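Section 4: Setting up your pantry list

Okay, you've got Stendside installed and you've made your account, so now we get to the part I like best – filling the thing up! I wrote this section in April 2024 after redoing my own list from scratch, so the steps match the screens you have now.

1. Open the Pantry tab and tap New Shelf. Give it a name you'd say out loud. Mine are "top," "middle" and "garage."

2. Set the shelf limit. The app starts you at 70 items, and you can go up to 300 if you have one of those giant walk-in closets (I'm jealous).

3. Tap Add Item and type in the name, the size and the best-by date. If the date only gives a month and year, leave the day blank. The app will use the last day of that month.

4. Pick a category. I keep soups and sauces together, and I put anything with a pull tab in its own group called "no opener," mostly for camping trips. 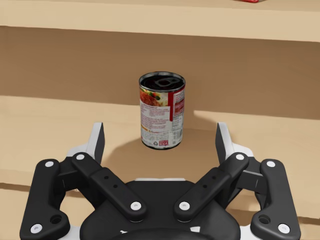 5. Tap Save, then go on to the next item. I do one shelf at a time and stop for coffee in between. My whole list came to 347 entries, and yes, that took two evenings.

Note: If you add the same item twice, the app asks whether you want to merge them. Say yes if the dates match. If they don't, keep them separate or the older one won't show up in your reminders.

6. When a shelf is done, go to Reminders and choose how early you want to hear about dates coming up. I use two weeks for cans and three days for bread.

Caution: Don't close the app while the little sync wheel is turning. I did that last November and lost half of my garage shelf – not a fun night.

Caution: Deleting a shelf deletes everything on it, and there's no undo. Move the items first with Edit, then Move All.

If you see error 644, your shelf name is already taken. Change it by a letter or two and save again.

Once your shelves look right, go to Section 5, where I set up the shopping list and share it with the rest of the house.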